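Trandora School Grounds Survey - README

Contents

This folder holds the cleaned results of the Trandora survey of school play areas, along with the scripts used to check them. Each row is one piece of fixed play equipment: a swing frame, a climbing net, a slide, a balance beam and so on. There are 2771 rows from 75 schools.

The survey was set up by Védís Juhl. Elínborg Juhl wrote the checking scripts and maintains the files. Questions about a particular school should go to Védís, and questions about the format should go to Elínborg.

Files

items.csv - one row per piece of equipment
schools.csv - one row per school, with district and enrollment band
codes.csv - meaning of the condition and surface codes
check.py - runs the 42 consistency checks
notes/ - surveyor comments, one text file per school

Columns in items.csv

school_id - matches schools.csv
item_id - unique within a school, not across the whole set
type - equipment type, lower case
material - timber, steel, plastic, rope or mixed
year_in - year installed, blank if the school had no record
condition - 1 (good) to 5 (closed to children)
surface - code for what is under the item
shade - yes, no or part, judged at noon
last_repair - year, blank if none on record

How the data was collected

Surveyors walked each site with a member of school staff and filled in a paper form. The forms were typed up twice, by different people, and the two versions compared. Where they disagreed we went back to the paper. Schools in Bellance were done first, on an older form with no shade column, so shade is blank for all of them. The Flallon schools were surveyed in May, after the form was changed.
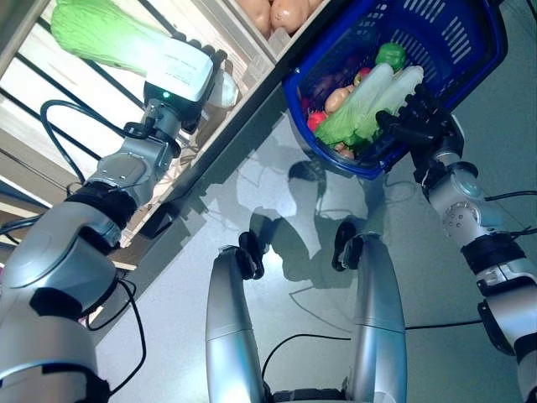
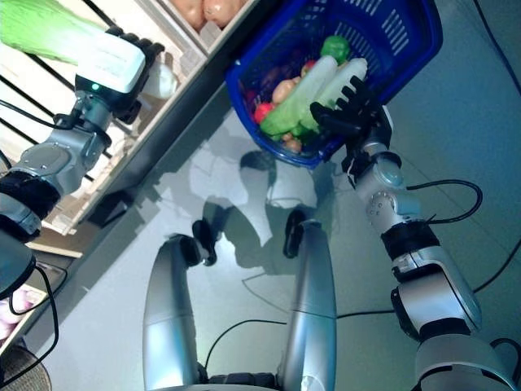
Known problems

Condition codes 3 and 4 were not used the same way by everyone. If you only need to know which items want attention, merge them.

Timber items with a blank year_in are mostly old. Please don't fill the blanks with the average for the school - it makes the timber look much newer than it is.

Combined climbing units were entered as one item at some schools and as separate parts at others. The notes folder says which, except for 20 schools where the surveyor left no comment. Counts of items per school should be treated with care for this reason.

School names with accents need UTF-8. Older spreadsheet programs will garble Diệp if you open the file by double-clicking, so use the import menu and choose the encoding there.

Running the checks

python check.py items.csv schools.csv

The script prints one line per failed check and changes nothing. A clean run prints "ok". Two checks give warnings on blank years, and these can be ignored.

Use

The files are free to use for school planning, teaching and research. They are not a safety inspection and should not be used to decide whether a piece of equipment can stay open. Please name the Trandora survey if you publish anything from them. Corrections are welcome - send the school_id, the item_id and what should change.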